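4.2 Contract length and the second deal

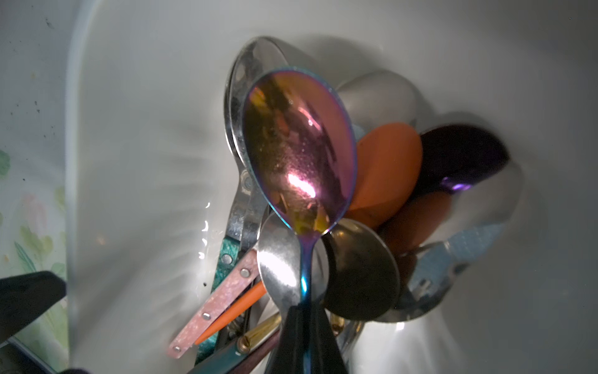 Timothée Courtois told us over coffee that he'd have signed for half the money if the club had added two more seasons, and he was far from alone in saying so. Ginette Courtois put it more bluntly: a long contract lets you buy a house, a big one-year deal lets you rent a nice one.

Figure 3. Utensils in a white ceramic container, with an iridescent spoon at the centre.

We were delighted by how clearly this came through in the numbers. Of the 395 player contracts in our file, 211 were second deals, signed after the first one ran out. Players at Oltholm and Cluvton took lower yearly pay in return for extra seasons far more often than our model in Section 3 had led us to expect. At Montes the pattern was weaker, but still there.

The really exciting part is what happens to pitchers. We had 89 of them on second deals, and they favoured length over yearly pay even more strongly than the hitters did — a lovely match with the injury argument in Section 2. An arm can go at any time, and a guaranteed season is worth a lot to someone who knows it.

Signing bonuses muddy things a little. Clastden spreads its bonuses over up to 10 years, so a deal that looks modest on paper can be quite generous once every payment is counted. We recalculated all of the Clastden contracts on that basis and the main result held. Deals signed in August, when rosters are being reshuffled, are shorter on the whole and we treat them separately in Section 4.3.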